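Vistness Begins Home Collection Round for Garment Folding

Technology | Robotics

Vistness has started a new round of home recordings for Prulgate, its learning system for handling cloth. The plan calls for 4000 folding demonstrations recorded in 16 private homes, all of them made by people working with a pair of hand-held grippers. No robot arm is used at this stage. The company said the round will run through December, with a first training pass set to begin before the last homes are finished.

The earlier version of Prulgate was trained on recordings made in a single test room, on a flat table with an even gray surface. Saoirse Horgan, who leads data collection for the project, said the results held up on that table and dropped sharply elsewhere. On beds and sofas the system lost track of garment edges, and it often closed its fingers on the bedding along with the shirt.

"A mattress gives when you press on it, and a table does not," Horgan said. "The fold moves while you are making it. We had almost nothing in the training set that showed that."

For the new round, operators record in ordinary bedrooms and leave the furniture and bedding as they are. Each operator works with one gripper in each hand and folds from a written sequence. The sequence names the order of the folds but leaves the grip points open, so that two operators given the same shirt will usually take hold of it in different places. The company wants that variation kept.

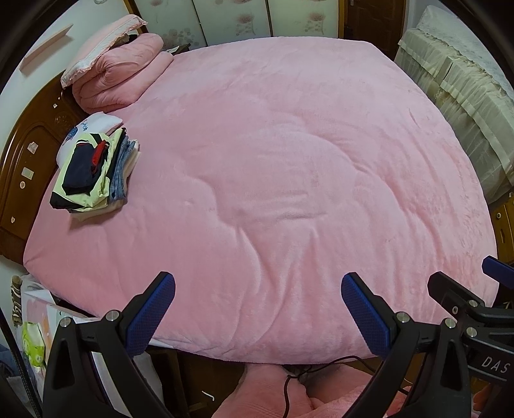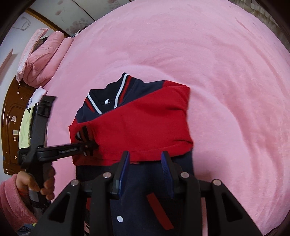

Garment folding on a bed, recorded with hand-held grippers.

A demonstration starts when both grippers are open and clear of the cloth, and ends when the folded item has been released. Anything in between is kept, including dropped corners and second attempts. Operators may not put down a gripper and finish a fold by hand. If that happens, the recording is marked as incomplete and goes into a separate set used only for checking the labeling software.

The garments are sorted into 3 difficulty classes. The first covers towels and plain T-shirts. The second covers pants and long-sleeved shirts. The third is reserved for items that combine several fabrics or carry hardware, such as lined jackets, hooded tops and anything with snaps or zippers. Horgan said the third class was thin in the earlier data and accounts for the largest share of the new target.

Thick bedding brought its own problems. Fleece and plush surfaces have few sharp features, which makes it harder for the software to work out how the gripper has moved between one image and the next. In trials before the round opened, the position estimate drifted most when the view was filled by a single soft surface. The team now asks operators to begin each recording with a slow sweep that takes in furniture or a wall. That step adds a few seconds to each demonstration and has been written into the operator guide.

Color is the other known weak point. When a garment and the blanket under it are close in shade, the segmentation model tends to merge them. Operators have been told not to avoid such pairings and to note them in the session log. These recordings will be labeled by hand.

Labeling is handled by Lacerda, a contractor that also worked on the first data set. Its staff mark the start and end of each fold, the moment of each grasp and release, and any point where a gripper touches the bedding. In a pilot batch, two labelers working separately agreed on the grasp moment in 84 percent of cases. Most of the disagreements involved long pinches where the finger pads slid along the cloth before holding. The instructions have since been changed so that a grasp is counted from the point where the cloth stops sliding.

Finger pads are inspected at the start of every session. Lint collects in the surface texture and changes how the pads hold thin fabric, so operators carry a stiff brush and a spare set. A pad that has been replaced partway through a session is recorded in the log along with the time.

Householders who agree to take part sign a consent form covering the room and its contents. Recordings are reviewed before they leave the regional office, and faces, mail and family photographs are blurred. A household can ask for its recordings to be withdrawn at any time before the training set is frozen. Vistness said it does not plan to release the full set to the public but is considering a smaller release for university groups, drawn from the first two difficulty classes.

Evaluation will be done on a two-arm robot in rooms that do not appear in the training data. The robot's fingers match the size and opening range of the hand-held units. A fold will be scored on the outline of the finished item, the number of regrasps and whether the bedding has been pulled out of place. Horgan said the last measure was added at the request of the test staff, who had been spending much of their time straightening sheets between runs.

Collection of bed linen itself, including fitted sheets, has been left for a later round.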